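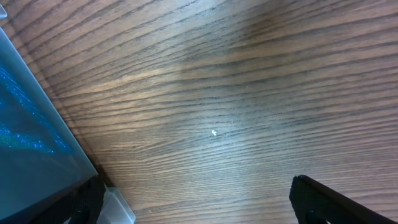

Dulteo has withdrawn its appeal against the conditions placed on its card room licence in Kornska and will open the premises in December under the terms set by the licensing authority. The decision ends a dispute over opening hours, stake limits and the use of electronic betting terminals on the ground floor. Terminals will not be installed in the main room. It will be used for card games only, played at wooden tables in greyish brown with a close, dark, wavy grain, and the layout submitted with the original application stands in all other respects.

The licence was granted earlier this year with 11 conditions attached. Dulteo accepted eight of them at the time and appealed against the other three. Those dealt with closing time, the highest stake allowed at a single table, and a ban on terminals within sight of the street entrance. A hearing had been listed before the regional tribunal and will now be vacated.

Under the terms as they stand, the card room may open from noon and must close by 1am. Dulteo had asked for 4am. The upper stake at any table remains 60 for a single hand, and the company will not apply to change it during the first year of trading. Players will have to show identification on every visit, including those who have registered before.

The company said in a statement: "We brought the appeal in good faith and we still think later hours could be managed safely on this site. The building is ready, staff have been taken on, and a hearing followed by a written decision would have carried us well into next year. We would sooner open on the authority's terms and return with a trading record."

The authority has agreed to review the closing time after 12 months of operation. A review does not guarantee a change. Dulteo will need to supply entry records, complaints received and details of any incident to which the police were called. Neighbours will be given notice of the review and can send in written comments.

Arnardóttir, the law firm acting for Dulteo, has confirmed that the withdrawal was filed with the tribunal and that neither side is seeking its costs. The licence takes effect once the tribunal has recorded the withdrawal. No further step is needed from the residents and businesses who registered as interested parties, and anyone who had planned to speak at the hearing does not have to attend.

The consultation on the application drew 1693 responses. Most of those objecting raised noise in the side streets after midnight, parking, and the distance between the premises and the bus station. Several supporters mentioned jobs and the length of time the building had been out of use. Dulteo has read the responses and has made two changes that are not required by the licence. The rear door will be used for deliveries only, and there will be no deliveries before 8am. Door staff will remain outside for 30 minutes after closing.

Customers who want to limit their play will be able to do so through Balo, the company's account system. Balo lets a player set a spending limit for a day, a week or a month. A lower limit applies at once. A request for a higher one takes 24 hours and must be confirmed a second time before it takes effect. A player can also ask to be excluded from the premises for six months or longer, and an exclusion cannot be lifted early. Forms will be available on paper at the reception desk for anyone who does not wish to use the online version.

Membership opens in November. The card room will accept up to 2000 members in its first year, and day visitors will be admitted when there is space. There is no joining fee. Applicants must be 18 or over.

The three contested conditions, together with the full licence, can be inspected at the authority's offices during normal working hours. A copy will also be kept at the card room reception.

Notes to editors

Dulteo operates licensed card rooms and holds no licence for sports betting or online casino games.

The Kornska licence covers card games played between customers, with the house taking a fixed charge for each seat. It does not cover roulette, dice games or gaming machines.

Balo is owned and run by Dulteo. Customer records are kept separately from marketing lists.

Enquiries about the withdrawal should be addressed to the Dulteo press office. Questions about the tribunal filing can be sent to Arnardóttir.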